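**Marker sorting for the Skyrme club build — one hand or two?**

**trees_and_tape**
Hello all, and sorry in advance, I do ramble. Our student club is doing the marker sort as this year's project, 2 hand-held grippers working over an open cardboard box. Emlyn Yorath, who started the club, wants every marker picked up by the middle of the barrel. I think the kids should be free to grab wherever they like. We have 400 picks to record before February and I'd love to hear how other clubs settled it.

**Purkik**
Middle of the barrel, every time! We let ours grab anywhere last year and ended up with 458 picks, and I spent many evenings (with a lot of tea) throwing out the ones where the marker swung around.

**wakdale_mom**
I'm going to disagree, kindly. A swinging marker is still a pick, and my daughter's team learned more from those than from the tidy ones. Tomos Rees judged us and he liked seeing the messy tries in the notebook.

**Purkik**
Liked them in the notebook, sure — he still marked us down for the drops.

**trees_and_tape**
Well, now I'm torn. We're trying it Emlyn's way for the time being, with the markers held upright.

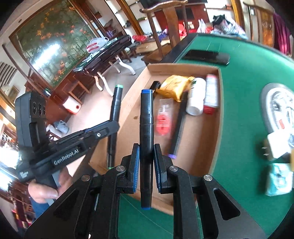

**drorano_dad**
Do both students have to pick at the same time?

**Purkik**
Only if you enter the two-hand class. For the single-hand class they can take turns, and most new clubs start there.

**wakdale_mom**
I'd go straight to two hands, myself. They get so used to waiting for each other otherwise, and it's a hard habit to break later on.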